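종합설계 프로젝트 보고서
양손 핸드헬드 그리퍼를 이용한 필통 정리 작업과 카메라 시점 비교
제출일: 2024년 2월 19일
팀명: Hodine

1. 개요
본 프로젝트는 손에 쥐고 조작하는 평행형 그리퍼 2대로 필기구를 필통에 넣고 뚜껑을 닫는 작업을 수행하고, 손목 쪽 카메라와 머리 쪽 카메라 가운데 어느 쪽이 작업 판단에 필요한 정보를 더 많이 담는지 비교한 것이다. 지난 학기 Tangate 팀이 블록 쌓기로 같은 비교를 했으나 대상물이 모두 불투명하고 모서리가 뚜렷했다. 이번에는 반투명 플라스틱 용기와 가는 필기구를 대상으로 정했다.
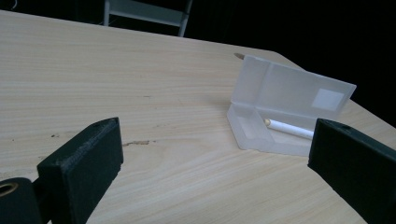
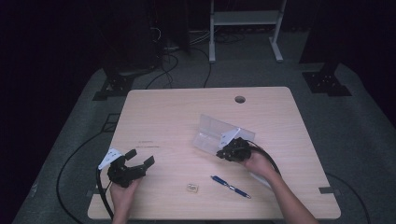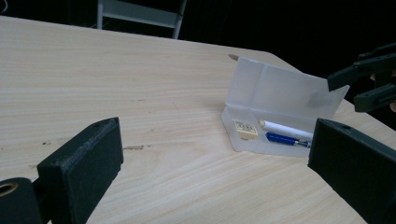
그림 1~3. 밝은 색 나무 탁자에서의 반투명 플라스틱 용기 작업. 그림 1과 3은 그리퍼 카메라, 그림 2는 머리 쪽 카메라 시점.

2. 실험 구성
작업대는 밝은 색 나무 상판의 탁자이며 주변 조명은 낮게 유지하였다. 배경을 어둡게 두면 탁자 경계가 분명해지고 뒤쪽 물체가 검출에 끼어드는 일이 줄어든다. 대신 검은색 손가락과 배경의 밝기 차이가 작아지는 문제가 있었고 이는 4장에서 다룬다.
그리퍼의 양 손가락은 검은색 블록 형태이다. 그림 2에서 보듯 각 그리퍼에는 흰색 마커판이 달려 있고, 머리 쪽 영상에서 이 마커로 그리퍼의 위치와 방향을 추정하였다. 케이블은 손목 아래쪽으로 내려 작업 영역을 가로지르지 않게 하였다.
대상물은 반투명 필통, 연필, 볼펜, 지우개이다. 필통은 뚜껑이 한쪽 긴 변에 연결된 구조이고 뚜껑을 연 상태에서 시작한다.

3. 실험 방법
작업은 필기구 집기, 필통 안에 내려놓기, 뚜껑 닫기의 순서로 하였다. 물체의 시작 위치는 시행마다 바꾸었고 작업자는 같은 사람이 맡았다. 본 시행은 11회이며 연습 시행은 집계에서 뺐다.
영상은 시행이 끝난 뒤 따로 검토하였다. 검토 항목은 다음과 같다.
- 잡는 순간 물체의 양 끝이 보이는가
- 용기 안쪽의 빈 자리를 구분할 수 있는가
- 두 그리퍼의 상대 위치를 알 수 있는가
- 용기 벽과 뚜껑의 경계를 구분할 수 있는가
검토자 2명이 각자 기록하고, 판정이 다른 경우에는 영상을 다시 보고 맞추었다. 처음에는 점수를 5단계로 매기려 했으나 단계 사이의 기준이 모호해서 가능/불가능 판정으로 바꾸었다.

4. 결과
4.1 그리퍼 카메라
용기 안쪽을 확인하는 데에는 그리퍼 카메라가 유리했다. 그림 3에서는 필통 왼쪽 끝의 지우개와 그 오른쪽의 파란색 펜을 구분할 수 있고, 그림 1에서는 연필심 쪽 방향까지 읽을 수 있다.
단점은 손가락에 의한 가림이다. 그림 1에서 연필의 반대쪽 끝은 오른쪽 손가락 뒤에 있어 길이를 판단할 수 없다. 가는 물체를 잡을 때는 어느 지점을 잡아야 하는지가 중요한데, 그 정보가 가려지는 셈이다. 11회 중 6회에서 잡기 직전 물체의 한쪽 끝이 손가락에 가려졌다. 뚜껑 뒤쪽에 놓인 물체도 끝부분만 보이는 경우가 있어 종류를 판정하지 못하였다.

4.2 머리 쪽 카메라
두 그리퍼의 간격과 탁자 전체의 배치를 보는 데에는 머리 쪽 카메라가 나았다. 그림 2처럼 오른쪽 그리퍼가 용기에 닿아 용기가 기울어진 자세도 한 장에서 확인된다. 상판 위의 파란색 볼펜도 놓인 방향까지 구분되었다.
그러나 용기 안쪽의 작은 물체는 해상도가 부족해 윤곽만 보이는 경우가 많았다. 또 그리퍼를 손목 방향으로 많이 돌리면 마커가 비스듬해져 자세 추정이 끊겼다. 끊긴 구간은 앞뒤 값을 선형 보간하여 채웠으나 뚜껑 닫기 동작에서는 보간 오차가 커서 해당 구간을 분석에 쓰지 않았다.

4.3 반투명 재질의 영향
뚜껑과 벽면은 두 시점 모두에서 깊이 추정이 불안정했다. 벽면을 통과해 뒤쪽 상판의 깊이가 잡히는 구간이 있었고, 뚜껑 모서리처럼 밝게 보이는 부분에서만 값이 안정적이었다. 조명을 한 단계 올려 시험해 보니 손가락과 배경의 구분은 나아졌지만 뚜껑에 반사가 생겨 이후 시행은 원래 조명으로 진행하였다.

5. 고찰
한 시점만으로는 이 작업에 필요한 정보가 모두 얻어지지 않았다. 집기와 넣기 단계에서는 그리퍼 영상을, 양손의 위치를 맞추는 단계에서는 머리 쪽 영상을 우선하는 구성이 적절하다고 판단한다. 다만 시행 횟수가 적고 작업자가 한 명이어서 조작 습관이 결과에 섞였을 가능성이 있다.
손가락 형상도 개선할 점이 있다. 현재의 블록형 손가락은 닿는 면이 넓어 지우개를 잡기에는 편하지만 펜이나 연필을 필통 벽에 붙여 내려놓을 때 손가락 끝이 벽에 먼저 닿았다. 끝을 얇게 깎은 형상을 Nguyen-Tran 팀의 설계를 참고하여 다시 그리고 있으며, 출력은 아직 하지 못했다.

6. 향후 계획
3월에 Wondville 실습실에서 얇은 손가락으로 같은 작업을 반복한다. 마커는 판의 각도를 바꾸어 손목을 돌렸을 때에도 머리 쪽에서 보이도록 할 예정이다. 불투명 필통을 추가하여 재질에 따른 차이도 따로 측정한다.

부록 A. 시행별 판정표 (별도 파일)
부록 B. 카메라 보정 값 (별도 파일)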